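Print this article | E-mail to a friend

Gresis two-finger gripper: is it worth the budget line?

By Rosaire Vachon
13th November

The Gresis parallel gripper comes with a brochure that says it will pay for itself before the warranty runs out. I have read a lot of brochures like that, and I have signed for a lot of the equipment in them, so I asked to see the arithmetic before I asked to see the gripper. The arithmetic was one page long and assumed that a robot station works every hour somebody is being paid to stand near it. Ours don't.

I do the equipment planning at Jurnbridge, where we run a room of arm stations for tabletop handling work: bowls, lids, small packaging, whatever the customer wants picked up and put somewhere else. In July we bought two Gresis units to try against the Stunach grippers we already had. What follows is a buyer's review. If you want force curves, the maker will send you plenty.

What you get for the money

The price we were quoted was $1,116 per gripper. That gets you the body, one pair of fingers, a short cable and a quick-start card. It does not get you the wrist adapter, and without the adapter the gripper is a paperweight unless your arm happens to match the bolt pattern. Ours didn't. The adapter is $99. Spare finger pads are $50 a set, and you will want a set on the shelf from day one, so put that in the first order and save yourself the second shipping charge.

So the real number is $1,265 before anyone picks up a wrench. I have no quarrel with that figure. It is a fair price for what it is. My quarrel is with the front page of the quote, where the only figure in large type is the one you can't use by itself.

Then there is labor. Žofie Hrubý, who set up both of ours, spent most of a day on the first and a morning on the second. The first day went mostly to cable routing. The cable leaves the body at an angle that suits a tidy arm in a catalog and doesn't suit an arm that has to fold back over its own base. She ended up buying an extension. I have left that out of the total above because a different arm might not need it, but I would pencil it in.

Living with it

The grip itself is good. I went in expecting to complain and I can't do it with a straight face. The fingers close evenly, the pads hold a smooth rim without much fuss, and small changes in opening width go through without the little hop our Stunach units make. Thin flat parts are another matter. The fingertips are not fine enough to get under anything lying flush with the table, and the sales sheet's line about "the full range of everyday objects" should have a footnote on it.
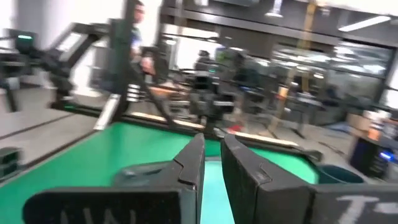 Space is where the plan usually goes wrong, and the gripper vendor won't help you with that. Every station needs an arm, something to mount it on, a work surface, and enough room for a person to get in beside it to reset the parts. When you draw it on paper you leave a polite aisle. A few months later the aisle has a cart in it. We laid out our room for fewer stations than it holds now, and each new purchase was approved on the cost of the hardware alone. I signed those approvals, so I'm as much to blame as anyone.

If I were starting over I would budget by station and never by part. Gripper, adapter, pads, cable, table, mount, lighting, and the hours of the person who will be looking after it. Write that number down first. Then see how many you can afford - it will be fewer than the number in your head.

Support and spares

Support is by e-mail, answered within a day or two. The answers were competent. One of them was also a sales pitch for the larger model, which I did not enjoy at the end of a message about a loose connector. (The connector was replaced without charge, I should say.)

Spares ship from Sangkhawat, the distributor, and this is the part I would look at hardest. Pads were in stock each time we asked. Fingers were not. We waited long enough for one replacement pair that Žofie moved a Stunach back onto the arm and carried on. If your plan depends on every station being up, buy a spare pair of fingers with the gripper and treat it as part of the price.

The maker rates the pads for a long life under light loads. Ours wanted changing sooner than I had planned for, and I had planned on the gloomy side. I allow a fresh set after roughly 500 hours of running, which is my own rule and comes from nothing grander than looking at ours and not liking what I saw. At $50 a time it won't sink anybody. Across a whole room it becomes a line that somebody in accounts will ask you about, so have the answer ready.

Does it pay for itself?

I don't know, and I doubt the person who wrote the brochure knows either. The savings they claim come from fewer dropped parts and faster changeovers. We do drop fewer parts. Changeovers are a little quicker once you have learned where the two awkward screws are. Against that, the time our people spend resetting the table between runs has not moved at all, and that was always the bigger cost. A better gripper doesn't touch it.

The Stunach is cheaper, uglier and louder, and all of its spares come from a shelf I can get to. For stations that do the same simple pick all week I would buy it again. For mixed work, where the parts keep changing and a clumsy close costs you a restart, the Gresis earns the difference, provided you pay for the whole kit and not the large type.

We are keeping both of ours. I have turned down the request for more until the finger supply gets better, and I told Gresis so. They sent me a discount code. It covers the adapter only, and it doesn't apply to orders placed through the distributor.

Print this article | E-mail to a friend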